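Open day talk, my notes (Glenys, Feb 18, 2023)

Say hi, thank Ifor for the room and the coffee. Ask who's been to a Redix open day before. Wait for hands!

Start with July. That's when Aisyah and I drove over to see the Verkska people, and I came home wanting to redo our whole demo (Aisyah will remember, I talked the entire ride back). They ran everything in simulation first, on the big screen, and let visitors pick the next move. Kids loved it. So did I.

Switch to the sim now. Fingers closed, nothing in the grip yet. Don't rush this part, people like to look before it starts going.
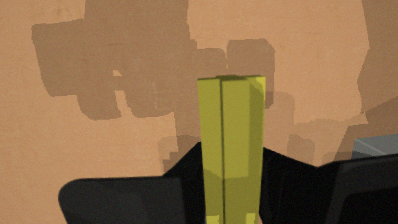 Okay, so the numbers. We did 100 practice runs of the pick last week and 94 went fine. Say that out loud and then say what went wrong with the other six, which was mostly me setting the grip too wide. Somebody always asks!

Then call up a visitor to choose the next target. If it's a shy crowd, Tincuța goes first.

Skip the Misen story if we're past 29 minutes. Real hardware is next door with Eirlys after the break, small groups please, and bags stay in here.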